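Uloddale Site, Gripper Cell 14
Periodic inspection checklist with comments
Interval: every 800 operating hours, or after any jaw collision
Month: October
Status codes: OK / ADJ (adjusted) / REP (replaced) / DEF (deferred)

Section A - Isolation and access

A1. Cell stopped from the panel, key removed and tagged. OK
A2. Supply to gripper isolated at the wrist connector. OK
A3. Emergency stop tested from both positions before isolation. OK. The button nearest the door is stiff to reset. Still within limits, recheck next interval.
A4. Floor area clear inside the marked line. OK

Section B - Gripper body

B1. Body free of cracks at the mounting flange. OK
B2. Mounting screws at torque, paint marks aligned. ADJ. One mark was out by a few degrees. Retightened and repainted.
B3. Screw caps present and seated on both arms. OK
B4. Jaw travel smooth from fully open to fully closed, power off, by hand. OK. Slight drag in the last part of the stroke, same as the previous sheet.
B5. Cable strain relief intact. REP. Outer sleeve had worn through where it rubs on the bracket. Fitted the longer Matus sleeve, which clears the bracket at full wrist rotation.

Section C - Jaw pads and grip

C1. Pads seated, no lifting at the corners. OK
C2. Rib depth checked at three points on each pad. OK
C3. Pads free of grease and dust. ADJ. Cleaned with a lint-free wipe. Do not use solvent on these pads, as it hardens the ribs.
C4. Jaws parallel when closed on the 58 mm gauge block. OK
C5. Thin-object hold. OK, see comment. 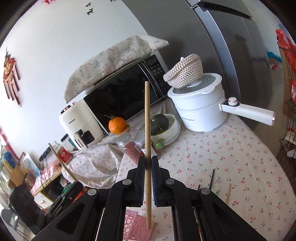 Comment on C5. The thin-object hold is the item most often signed off without being done properly, and the Perić sheet we used before this one did not include it at all. Wide objects will sit square even when the pads are slightly out of line, so the gauge block alone is a poor test of alignment. A light wooden chopstick gripped near the middle and held close to upright, with a good length showing above the jaws, gives a clear reference for lean by eye. Check it from the front and again from the side. If the stick leans the same way on two consecutive grips, go back to C1 and reseat the pads before touching the jaw offset. Discard any stick that is bowed or split.

Section D - Control and records

D1. Controller fan filter clean. ADJ. Vacuumed.
D2. Jaw offset value matches the label inside the door. OK. Reads 158.
D3. Fault log exported and cleared. OK. Two overcurrent entries on the jaw motor, both at start-up.
D4. Backup copy of parameters saved. DEF. Jendinia drive not mounted at time of inspection. To be done before the next parameter change.

General comments

The drag noted at B4 has not changed in two intervals - no action unless it appears earlier in the stroke. Spare pads are down to one pair and more should be ordered in the same colour and hardness. The grey ones supplied last year are softer and will not pass C4.

Cell released to service with D4 open.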